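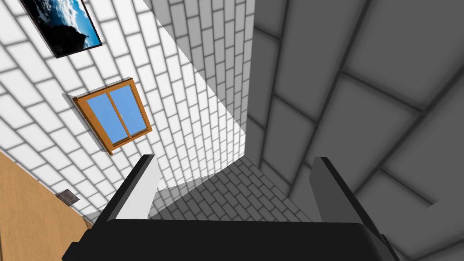

flosness_fan
Went to the Zukgate open day in February, mostly for the simulator demo, and I have opinions. They had the wrist view up on a big screen, and a guy with a game controller was driving the arm. Everything in the rendered room was brick: white brick wall, little gray brick floor, and then a wall of big square tile, presumably for variety. Somebody had hung a nice mountain-and-clouds picture in there, next to a window with a view of solid light blue. I stood in line 6 minutes for my turn and spent most of it admiring the decor. Did anyone else go?

Keletti
I went in the afternoon. Did you get to pick anything up? My turn was all steering.

flosness_fan
Nope. I opened the fingers, I closed the fingers, I opened them again. The kid behind me asked if I was finished.

gantrygoblin
So you drove across the state to look at a corner of a fake room. I say this as someone who paid for parking at the same event.

Bíró
I'll defend it. A plain room is fine for a first demo. You learn how the wrist tilts, which way is up, and how far off the wall you are. I'd take that over the usual thing where an arm hands you a candy bar and everyone claps.

gantrygoblin
I would have clapped for a candy bar.

Keletti
With Bíró on the idea, less so on the room. The window panes are one flat color. If you're training anything on camera views, that's going to matter, and when I brought it up the guy with the controller said "we have a thousand rooms." OK, but are the other 999 windows any better?

Bíró
The sign by the door said 1000 layouts. Samah Tahiri gave the talk at 2:00 and she said 226 of them have been checked by a person so far. She was pretty upfront that the window glass is a placeholder.

flosness_fan
I missed the talk because I was in line to open and close the fingers.

Keletti
OK, that's fair, I missed it too. I still think you don't put a placeholder on the big screen. Half the people there were parents wondering if this was a video game.

Bíró
It kind of is a video game – just one with no score and a lot of masonry.

gantrygoblin
Did she say anything about the real arm? There was one under a sheet by the coffee table and I got shooed away from it.

Bíró
Waiting on a part. They want to have it running for the next open day, same controller, so you can try the sim and then the real thing.

flosness_fan
I'd go back for that. Bringing a folding chair for the line, though.

gantrygoblin
Bring two. And park at Flosness, it's free after noon.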